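Careers > Technical and Trades > Current openings
Posted in May by the Kamia workshop team

Handheld Gripper Technician, Pallilbridge

Kamia is hiring a full-time technician to look after the handheld grippers at our Pallilbridge site. The job is bench work and floor work in fairly even parts. You will set the tools up before each shift, pull them down when they come back with a fault, and keep the service log current. You will not be writing control software, although you will talk most days with the people who do.

We have 21 grippers in service and a small number of spares. The log for last year shows 1,329 jobs, of which 707 were finger pads. Most of the rest were loose fasteners, damaged marker labels, cable strain and jaws that had started to bind. The position is new. Up to now the work has been shared among the operators and it has fallen behind.

What the work involves

Start of shift is 7:30 am. Each tool is opened and closed through its full travel, the pads are checked for glazing and lifted edges, and the marker on each finger is wiped and checked for scratches and lifting corners. A marker that has lifted gets replaced and its offset measured again on the Fulon jig. The tool is then signed out to an operator.

Through the day you will take faults as they come. A pad change should take a competent person a few minutes. A jaw rebuild is a morning. Housings are opened on the bench only, never on the floor, and the vent slots are brushed out every time a housing is off. Lens cleaning is done with the supplied fluid and cloth. Please don't apply if you are in the habit of using your shirt.

Every 144 hours of use, a tool comes in for full service: slides cleaned and greased, fasteners torqued, camera mount checked for play, travel re-zeroed, and a short test recording made and reviewed. Recordings are checked for focus, for a clear view of the markers, and for any shift in where the fingers sit compared with the last service. 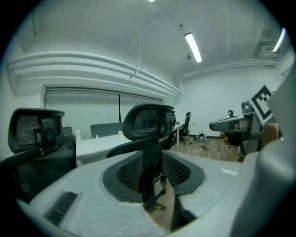

View over the gripper housing in a room with a long desk and mesh chairs, marker and tan finger pad at right.

What we are looking for

You will need a trade certificate or diploma in mechatronics, instrumentation, electronics or something close to it, or several years of bench experience repairing small mechanical equipment. Camera repair, dental equipment, power tools and bicycles have all been good backgrounds for us. You should be able to read a drawing, use a torque driver properly and solder a connector that stays soldered.

Good written notes matter a great deal. The person who opens the tool next will have only your log entry to go on, and "fixed, working OK" doesn't help them. We will ask you to write up a short repair as part of the interview.

Experience with printed parts would be useful, as the pad carriers are made in-house on a Beyene printer and you would be looking after that as well. Fiducial markers and camera calibration can be taught on the job.

Conditions

The job is permanent and full time, with a six-month probation. Finish is 3:45 pm, with occasional later finishes when a service batch runs over, paid at the overtime rate. Hand tools and safety glasses are supplied. There is some lifting of equipment cases, and a fair amount of close work under a magnifier. Parking is free and the bus from the centre of Pallilbridge stops at the gate.

How to apply

Send a résumé and a one-page letter describing a repair you have done, including anything that went wrong with it, to the Kamia workshop through the careers page. Short-listed applicants will be asked in for a bench test of two hours, which is paid. Applications close at 5 pm on the last working day of the month.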